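Call for Participants: Moving Between Social Platforms

Nesteseo is recruiting adults for a study of how people move their contacts, photos and posts from one social network to another, and what they leave behind. The work is led by Erasto Wanyama. Fieldwork takes place at our Cairns office and online.

Background

Most large platforms let users download a copy of their own data. Few people do it, and fewer open the files afterward. In an earlier survey we received 3272 usable responses, and the most common complaint was that the exported archive could not be read without extra software. The present study follows a smaller group through the full process, from the first export request to the first month on a second service.

What participation involves

The study runs for 21 days. You will request a data archive from one social media account you already hold, import part of it into a test service called Enico, and keep a short daily log. The log takes five minutes and can be filled in on a phone or a computer. There are also two interviews, one at the start and one at the end, each lasting 53 minutes or less.

You will not be asked to close any account. If you decide on your own to close or suspend one during the study, tell us in the log so that we can adjust your remaining tasks.
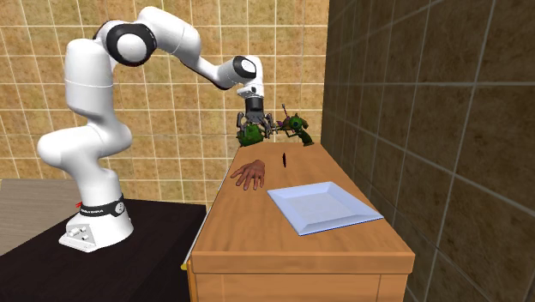

Simulated robot arm at a long wooden cabinet.

Who can take part

You may apply if you are 18 or older, have held the same social media account for at least five years, and have posted or commented on it in the past six months. Accounts used only for business are excluded. So are accounts managed by more than one person -- a shared family page, for instance. You need a home internet connection and enough free storage for the archive, which can be large if you have uploaded video.

No technical background is required. People who have already tried to leave a platform and gone back are encouraged to apply.

Payment

Participants who complete both interviews and at least 15 daily logs receive $200. Those who withdraw after the first interview receive $40. Payment is by bank transfer within three weeks of the final interview. Travel to the office is not reimbursed, but either interview can be held by video call.

Data handling

Your archive stays on your own device. Enico receives only the items you select for import, and these are deleted when the study closes. Private messages cannot be imported. Interview recordings are transcribed, stripped of names and stored on an encrypted server. We do not contact anyone in your friends list.

You may withdraw at any time before the transcripts are anonymized. After that point your answers can no longer be separated from the rest.

How to apply

Complete the screening form on the Nesteseo site. It asks for your age, the platforms you use, the approximate age of your main account and the type of device you will use. Applications close on 20/07/2025. Selected applicants will receive a consent form and a choice of interview times.

Questions about eligibility or payment go to Mwajuma Koech, study coordinator, through the contact page. Please put "Platform study" in the subject line.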